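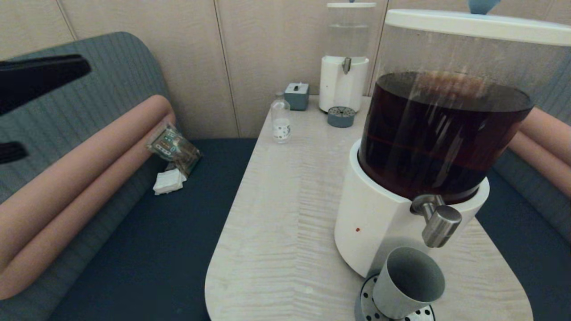
La pinza casera suelta los envoltorios y se me deshilacha el borde de los dedos

Nives Cocco

¡Hola a todos! Llevo desde marzo montando en casa un brazo para recoger la zona de asientos (la mesa con bancos, el dispensador de bebida y todo lo que la gente va dejando por ahí). Los dedos son negros, con un hueco triangular alargado, y los mueve un servo pequeño que compré en Plastari. Con un vaso se apaña bastante bien, pero con los envoltorios de snack y las servilletas es un drama: cierra, sube un palmo y se le escurren. Y encima, en la junta entre los dos dedos, se está levantando un borde fino, clarito, como deshilachado. No sé si una cosa tiene que ver con la otra o si son dos averías distintas. He probado a subir la fuerza de cierre y lo único que he conseguido es que el servo zumbe y se caliente. La tapicería es de tela lisa y me da miedo que acabe pellizcándola. ¿Por dónde empezaríais?

Khanyisile Ntuli

Baja la fuerza antes de tocar nada más, que así te vas a quedar sin servo. A mí me pasó lo mismo con la mía (la hice en el taller compartido de Prunduvton, con bastante más paciencia que herramientas) y el problema estaba en la punta. Un envoltorio casi no tiene grosor, así que si los dedos se tocan primero por la base, arriba queda una rendija y el plástico sale solo. Cierra la pinza sobre una tira de papel y tira: si sale sin esfuerzo por la punta, ya sabes dónde está. Yo puse una cuña en el soporte para que la punta llegara antes y mejoró un montón. Ah, y entra inclinada, a 15 grados, con el dedo de abajo rozando el asiento muy despacio. 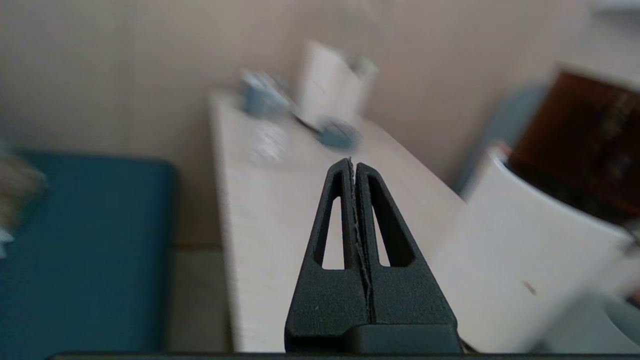

¿Hay que despegar del todo la tira de la junta para cambiarla?

Si está levantada en más de un sitio, sale mejor quitarla entera. Calienta un poco con el secador, tira desde la punta hacia la base, limpia con alcohol y deja secar antes de pegar la nueva. Cortar solo el trozo malo deja un escalón, y por ahí se vuelve a enganchar.

Grasso

Compra una Gruson y te dejas de líos.

Bueno, perdón, que eso no ayuda mucho. Yo también empecé con una casera y lo que más me cambió la vida fue la velocidad. Movía el brazo a toda pastilla hacia el banco y luego quería que parase en seco encima de la servilleta, y claro, llegaba temblando. Ahora va rápido hasta quedarse a 21 cm del cojín y desde ahí baja a paso de tortuga. Tarda 17 segundos en coger una bolsa, sí, ¡pero la coge! También le puse un tope por software para que no apriete contra el asiento. Y no le eches silicona a los dedos, que luego suelta pelusa por todas partes.
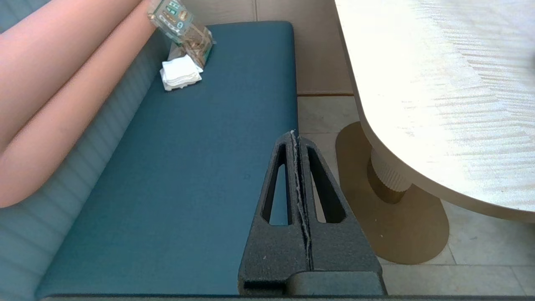
¿Conviene calibrar la altura con el asiento o con la mesa?

Con el asiento, si es ahí donde vas a recoger. El cojín cede y la mesa no, de modo que la cota de la mesa no te sirve. Baja hasta que la punta toque la tela, sube dos milímetros y guarda ese punto. Repítelo en cada extremo del banco, porque pocas veces está igual de mullido.

Nives Cocco

¡Gracias a los dos! Hice lo de la tira de papel y salía por arriba sin ningún esfuerzo, así que el sábado me pongo con la cuña y cambio la junta de paso. Lo de la velocidad lo dejo para después, que si toco todo a la vez no me entero de qué lo ha arreglado.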